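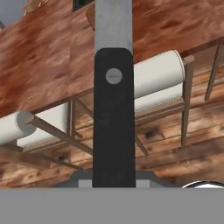

푸수렌, 그리퍼 3종 시뮬레이션 비교 1차 결과 공개… "손끝 모양보다 제어기 차이가 더 컸다"

물류·가사용 조작 소프트웨어 업체 푸수렌(Pusuren)이 3월 들어 진행한 그리퍼 비교 시험의 1차 결과를 내놨다. 대상은 자타리(Zatari)의 평행 그리퍼, 헤데고르(Hedegaard)의 둥근 손끝 그리퍼, 그리고 푸수렌이 자체 설계한 시제품 등 3종. 전부 시뮬레이션이다. 실물 시험은 아직.

작업은 단순하다. 선반이나 거치대에 놓인 가벼운 물체를 집어서 옆으로 옮기고, 다시 제자리에 놓는 것. 두루마리, 얇은 상자, 손잡이 달린 컵 등이 섞여 있다. 그리퍼마다 200회씩, 같은 시작 위치 목록을 썼다. 팔은 한 종류로 고정. 손목 카메라 위치도 고정했다. 바꾼 것은 손가락과 제어기뿐이라는 설명이다.

책임자 아순타 보르톨로티(Assunta Bortolotti)는 오전 발표에서 "손가락 모양을 비교하려고 시작했는데 정작 표를 뽑아보니 제어기 쪽 칸이 더 벌어졌다"고 말했다. 위치 제어만 썼을 때는 세 그리퍼 모두 좁은 틈에서 자주 걸렸고, 힘 상한을 건 제어기로 바꾸자 걸리는 횟수가 크게 줄었다. 순위도 바뀌었다. 위치 제어에서는 자타리가 앞섰고 힘 제한 쪽에서는 헤데고르가 앞섰다. 푸수렌 시제품은 양쪽 다 가운데.

구체적인 성공률은 공개하지 않았다. 회사는 실물 결과와 나란히 놓고 내겠다는 입장. 질문이 여러 번 나왔지만 답은 같았다.

가장 까다로운 물체로는 원통형이 꼽혔다. 손끝이 중심에서 조금만 벗어나도 물체가 굴러서 손가락 사이를 빠져나간다. 가로대 같은 것에 받쳐져 있으면 더 어렵다고 한다. 아래쪽으로 손가락을 넣을 여유가 없어서다. 둥근 손끝은 이런 데서 유리하지만 얇은 상자의 모서리를 잡을 때는 접촉면이 작아 물체가 돌아간다. 평행 그리퍼는 반대. 상자는 안정적인데 거치대 구조물에 먼저 닿는 일이 잦았다.

보르톨로티는 "한쪽이 다 이기는 그림은 애초에 기대 안 했다"며 "고객사가 물어보는 건 결국 우리 물건에는 뭘 달아야 되냐는 것"이라고 했다.

카메라 문제도 나왔다. 손목 카메라 화면에서는 손가락이 가운데를 크게 가린다. 물체에 다가갈수록 정작 잡을 지점이 안 보이는 셈. 푸수렌은 카메라를 옆으로 옮긴 설정도 돌려봤는데 원통형에서는 나아졌고 얇은 상자에서는 차이가 거의 없었다. 다만 이 설정은 횟수가 적어 이번 표에서는 뺐다. 다음 회차에 정식으로 넣는다고 한다. 외부 고정 카메라를 같이 쓰는 방안은 검토 단계.

시뮬레이터는 플룬디츠(Flunditz) 환경을 썼다. 물체와 가구 배치를 바꿔가며 장면을 만드는 방식으로, 이번 시험에 들어간 장면은 모두 3553개. 나무 거치대, 책장, 조리대 등 가정 환경이 대부분이고 창고 장면은 일부다. 장면 파일과 시작 위치 목록은 공개할 예정이지만 푸수렌 시제품의 손가락 형상 파일은 빠진다. 설계가 아직 안 끝났다는 이유.

한계도 있다. 첫째 마찰값. 시뮬레이션의 마찰은 물체별로 하나씩만 정해져 있어서 종이나 천처럼 눌리는 재질은 실제와 다를 수 있다. 발표 자료에도 이 부분은 따로 표시돼 있다. 둘째, 손가락이 닳는 효과가 없다. 실물에서는 고무면이 마모되면 결과가 달라지는데 이번 표로는 알 수 없다. 셋째는 속도다. 모든 시험을 같은 느린 속도로 돌렸다. 현장에서 쓰는 속도로 올리면 순위가 또 바뀔 수 있다고 회사 측도 인정했다.

발표장에서는 비교 방식에 대한 지적도 나왔다. 제어기 조정값을 세 그리퍼에 똑같이 쓴 것이 공정하냐는 질문이다. 자타리 쪽 참석자는 자사 그리퍼는 닫힘 속도를 따로 맞춰야 제 성능이 난다고 주장했다. 보르톨로티는 "맞는 말"이라면서도 "그리퍼별로 따로 맞추기 시작하면 누가 더 오래 조정했냐의 비교가 된다"고 답했다. 결국 다음 회차에는 공통값과 업체 권장값을 둘 다 싣기로 했다. 헤데고르는 별도 의견을 내지 않았다.

교체 시간 얘기도 잠깐. 시뮬레이션에서는 손가락을 바꾸는 데 파일 한 줄이면 되지만 실물은 나사 풀고 브래킷 떼고 다시 영점을 잡아야 한다. 푸수렌은 실물 시험에서 이 시간도 기록할 계획이라고 했다. 현장 담당자들이 성공률 만큼이나 자주 묻는 항목이라고. 세 업체 브래킷 규격이 서로 달라서 중간 판을 새로 깎는 중이며 이게 일정에서 제일 늦은 부분이다.

실물 시험은 6주 동안 진행된다. 그리퍼당 400회. 시뮬레이션과 같은 물체 목록을 쓰되 컵은 빠질 가능성이 있다. 깨지는 물건을 어떻게 처리할지 아직 안 정해졌기 때문. 팔은 같은 기종, 제어기는 위치 제어와 힘 제한 두 가지를 그대로 가져간다. 장소는 푸수렌 본사 시험실. 외부 참관은 받지 않고 영상은 끝난 뒤 한꺼번에 올린다.

참여 업체를 늘릴지도 논의 중이다. 흡착식을 넣어달라는 요청이 있었으나 이번에는 손가락형만 하기로 햇다. 흡착식은 물체 목록부터 다시 짜야 한다는 것이 회사 설명이다. 손가락이 셋 이상인 다지형도 같은 이유로 보류.

업계 반응은 갈린다. 비교 조건을 장면 단위로 공개하는 점은 대체로 반기는 분위기. 반면 비교를 주관하는 업체가 자기 제품을 같이 넣은 것에는 불편하다는 말도 있었다. 푸수렌은 실물 시험의 판정을 외부에 맡기겠다고 했지만 어디에 맡길지는 밝히지 않았다. 판정 기준은 이미 나와 있다. 물체가 목표 위치에 놓이고 손가락이 완전히 떨어져야 성공, 중간에 거치대를 밀어 넘어뜨리면 옮겼더라도 실패로 본다. 이 넘어뜨림 항목에서 이번에 점수가 많이 깎였다는 후문이다.

장면 파일은 이번 달 안에 올라온다. 시작 위치 목록도 같이. 결과표 원본은 실물 시험 이후.

(추가: 처음 올린 기사에서 헤데고르 제품을 평행 그리퍼로 적었으나 둥근 손끝 그리퍼가 맞아 고쳤습니다. 자타리와 순서가 바뀌어 있었습니다.)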